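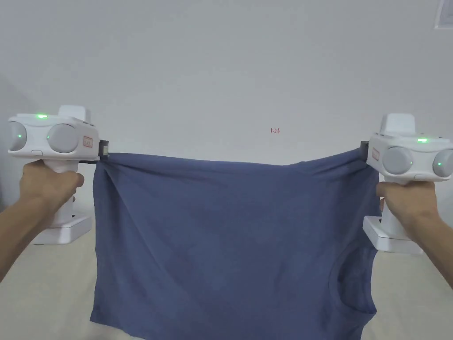
Folding Order and Finished Size in Short-Sleeved Cotton Shirts

Final report, Textile Care and Domestic Systems
Group members: Misaki Higuchi, Takumi Fujimoto, Delphine Quintanilla
Supervisor: Bláthnaid Phelan
Submitted 12 August 2022

1. Background

A T-shirt has few stiff parts. The collar rib holds its shape, the hems hold it a little, and the rest of the fabric goes wherever gravity and friction send it. Most printed folding guides begin with the shirt already lying flat and square on a table. They do not say how it got there. In our pilot work in May, the flattening step took more time than the folds that came after it, and most of the crooked bundles could be traced back to a shirt that had been laid down crooked.

The project therefore covers two questions. The first is whether holding a shirt up by two corners and stretching it sideways before laying it down gives a flatter start than spreading it by hand on the table. The second is whether the order of folds changes the size of the finished bundle once the start is controlled.

2. Materials

The shirts were plain crew-neck shirts with short sleeves, 14 in total, bought from the Nemer basics range. All were adult medium. Each was washed once before use and dried on a rack. Print, pockets and side vents were excluded because they change how the fabric bends.

Folding was done on a light beige tabletop against a pale gray wall. The plain background was useful when checking the sag of the top edge, which is hard to judge against shelves or a window. Bundle size was measured with a steel rule and a flat acrylic plate. The plate weighs 200 g and was placed on each bundle before height was read, so that trapped air did not count as thickness.

3. Method

3.1 Two-point hold

The shirt is taken at two upper corners and raised until the body hangs free. The corners are then moved apart until the top edge is close to straight. A slight sag is accepted. Pulling until the sag disappears stretches the knit, and the shirt springs back after it is laid down, which leaves ripples parallel to the hem.

Bunching at the grip was the main problem with this hold. When too much fabric is taken in, folds gather at the corner and wrinkles spread out from it into the body of the shirt. We set a rule that the grip should take the seam and as little cloth beyond it as possible. It was not always followed, and trials with visible bunching were marked B on the sheet and kept in the data.

3.2 Laying down

The bottom hem touches the table first. The corners are then lowered and moved back at the same time, so that the body unrolls onto the surface. Trials where the hem folded under itself were repeated once.

3.3 Hand spreading (comparison)

The shirt is dropped onto the table from a loose pile, turned until the collar is found, and smoothed outward with flat palms. There was no limit on the number of strokes.

3.4 Fold orders

Order A: sleeves in, sides to the center line, bottom hem to collar, then in half again.
Order B: in half along the length, sleeves in, then in thirds from the hem.
Order C: bottom hem to collar, sides in, then in half.

Each shirt went through every order under both starts. Trial order was drawn from a shuffled deck of cards. Takumi did all the folding in the first block and Delphine in the second. Misaki took the measurements in both.

4. Results

The two-point hold gave a squarer start. The hem and collar were closer to parallel, and fewer shirts needed a second adjustment before folding. The gain was smaller for shirts with B marks, where the wrinkles near the gripped corner carried through to the outside face of the bundle in most cases.

Fold order had less effect than we expected. Order B gave the narrowest bundle but also the tallest, and its stacks leaned. Order A was the most even in height. Order C was quickest but left the sleeves loose inside, and the bundle opened when lifted from the side.

The largest bundle by volume measured 964 cubic centimeters. It came from Order C after hand spreading. When we unfolded it, one sleeve was doubled over inside the body.

5. Sources of error

The shirts softened over the course of the trials. We did not rewash them between blocks, so the second block was folded with slightly limper fabric. The two folders also differ in arm span - this affects how far the corners can be moved apart without leaning forward, and it was not corrected for.

The acrylic plate was 8 mm shorter than the longest bundles, so height at the ends of those was read by eye against the rule.

Sleeve position was not recorded during the hold. On several shirts the sleeve opening had already turned toward the front before lowering began, and we think this explains some of the uneven side folds in Order A. A column for it has been added to the blank sheet in the appendix.

6. Further work

Ludmila Skála has asked to reuse the shirts for a study of towels and mixed loads next term. For shirts, the next step would be to compare gripping at the shoulder seam with gripping at the sleeve hem, using the same table and the same plate. A longer plate should be cut first.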